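Filed under: Home & Repair > Furniture Care

How to clean and re-oil a light wood tabletop (and which products to leave on the shelf)

I have read a lot of advice on pale wood tables, and most of it seems written by people with a bottle to sell. Mayonnaise on water rings. Walnuts on scratches. A "revitalizing" spray every week for the rest of your life. I have tried more of this than I care to admit, and my opinion is that a light table needs very little from you.

First find out what finish you have. Put a drop of water in a corner and leave it for 9 minutes. If it still sits up in a bead, you probably have varnish or lacquer, and oil has nowhere to go. Wipe the table with a damp cloth and stop reading. If the drop has sunk in and left a dark spot, the wood is oiled or bare and the rest of this page is for you. A drop that does a bit of both usually means a worn finish, and then I would test in two more places before deciding anything.

Look at the grain next, in daylight, from a low angle. You will be sanding along it, so you need to know which way it goes.
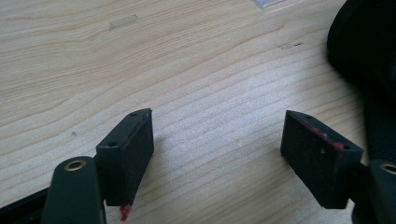 Pale wood with fine, wavy grain. Follow the general direction and don't chase every curve.

Where the grain bunches up and gets darker, people tend to think they have found a stain and scrub at it. Leave it alone. A friend of mine, Renato Núñez, sanded one of those streaks until he had a dip you could feel with your palm, and the streak was still there.

Now the cleaning. Warm water, a few drops of plain dish soap, a cloth you have wrung out hard. Wipe, wipe again with clean water, dry with a towel, and leave it overnight. I bought Briter wood cleaner for this once and could not tell its half of the table from the soap half.

Before you sand, check whether the top is veneer. Look at the underside and the edge. If the grain on the face doesn't carry on over the edge, be suspicious. Veneer can be thin enough to sand through in an afternoon, and there is no fixing that with oil. On veneer I use 240 grit by hand, two or three light passes, never a machine. Solid wood will forgive 180 first.
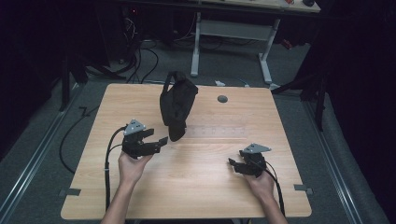

Rounded corners need extra care, as your hand tips over them without you noticing and takes off twice what you meant to. Do the corners last, with worn paper and no block. Vacuum up the dust, then go over the top with a barely damp cloth. If you work over carpet, put an old sheet down before the oil comes out.

For oil, I used Lumeo clear on my last table, and it was fine. Wanorach was fine too and cost more. Both yellow pale wood a little, whatever the label says, so try a patch underneath. Pour a small puddle, spread it thin, wait the time on the can, and wipe off everything that will come off. Sticky tables come from skipping that wipe. Lay the used rags flat outdoors to dry, because a balled-up oily rag can heat up and catch fire by itself.

Two thin coats, a day apart. Nélida Tapia wrote to me to say she does 3 and swears by it. Maybe so, but I can't see where the last one goes.

Keep hot cups off it for a week or two. When the water drop starts sinking in again, do another coat.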